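Notebook, February
Natural dye bench, back room, Stullberg

Madder on wool, third round. Carrying on from the January pages, where the reds kept coming out closer to brick than I wanted. The aim is a deep dark red that will hold on blanket-weight cloth and not rub off on whoever sits on it.

Morning, 8:40. Skeins out of the alum. They sat overnight in the covered pot. Squeezed, not rinsed. Labels are the Tyvek strips with knots, one knot for A, two for B, and so on. The penciled tags from last time went blank in the bath, so no more of those.

Yarn is the Kasprzak two-ply, natural white, same bale as January. It still has some spinning oil in it. I scoured it twice and the second water came off nearly clear. If anyone takes from that bale, scour it twice. The sheet that came with it says once, and once gave me the pale streaks on skein C last month.

Mordant was alum at 15 percent of fiber weight with a bit of cream of tartar. I left the tartar out of D to see if it matters.

Madder is the ground root from the Graltamitz sack, lot 702. The sack is getting low and the stuff at the bottom is finer, almost dust. Fine powder sticks in the yarn and takes forever to shake out. Put it in a stocking and tied the end. Should have done that from the start.

Soaked the root in warm water first and poured that off into a jar. The first water carries a lot of the yellow. Kept the jar, it may do for the tan samples.

Water. I think this was most of the trouble in January. Stullberg tap is soft and madder likes it hard. Added chalk to A, B and D, left C on plain tap as the control. Stirred the chalk in with a little hot water in a cup first, otherwise it lumps and sits on the bottom.

Heat. Brought the pots up slowly over two hours and held them under 160 F. The left burner runs hot and has to be nudged down every ten minutes or so. B went over for a short while when I was on the phone with Liltberg about the felt order. Marked it on the strip.

12:15. C is plainly orange. A and B are red, B a little browner, which fits with the overheating. D is close to A but patchy near the tie. I had tied D tighter than the others, so that may be the string and have nothing to do with the tartar. Will have to repeat D before saying anything about it.

1:30. Turned off the heat and left everything in the pots to cool. No stirring except to push the skeins back under.

Went back to the old ledger while waiting. The recipe we have been calling the blanket red has no iron in it at all. The iron is on the facing page under a purple. Somebody must have read across the fold years ago and it got copied into the binder that way. I have crossed it out in the binder and put the page number beside it. That explains how dull the fall batch was, at least in part.

3:50. Tried the iron anyway on a short length of A, a very small pinch in a quart jar. It went from red to plum in under a minute and kept going. Pulled it out at what I thought was the right shade and it was darker again by the time I had it rinsed. Too quick to control on anything big. If we need the color deeper I would sooner dye it twice.

Second bath on the other half of A, fresh root at half the first weight, same chalk. This is the best one so far. Deep, still red, no purple in it. Wet it looks nearly black, so I am holding off on the final word until it dries.

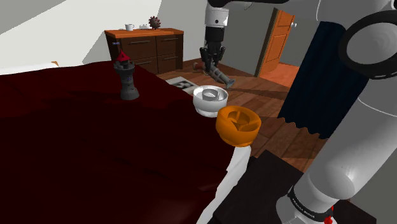 Rub test on the dry ends from January, for comparison. White cotton square, 20 strokes dry and 20 wet. Dry is fine on all of them. Wet leaves pink from the January B and a trace from A. I suspect loose powder more than loose dye, as a second wash took most of it away. Today's skeins get the same test once dry, and they get washed twice before it.

Light test is still running in the south window, half of each card under foil. Please leave the cards where they are. The foil on the second card had slipped, I taped it back down but the line will be blurry.

Cost. The double bath uses half again as much root. On a full-size cover that adds up, and what is left in the sack will not stretch to one. Asked Graltamitz for a price on a new sack and for the root cut instead of ground. Waiting to hear.

Cleanup. Spent root is drying on the screen by the sink. It still has color in it and could do a pale coral. The enamel pot has a chip on the inside rim, down to the metal — use it for scouring only from now on. A chip like that could be enough to sadden a red.

To do:
Repeat D with a loose tie, no tartar.
Repeat B and stay by the stove.
Wash and rub test all of today's.
Weigh what is left of lot 702.
Copy the corrected blanket red into the binder on a clean page.
Buy more chalk, and a thermometer that does not fog.

5:10. Skeins lifted and hung on the rack, dripping into the tray. A on the left, then B, C, D. Fan off overnight.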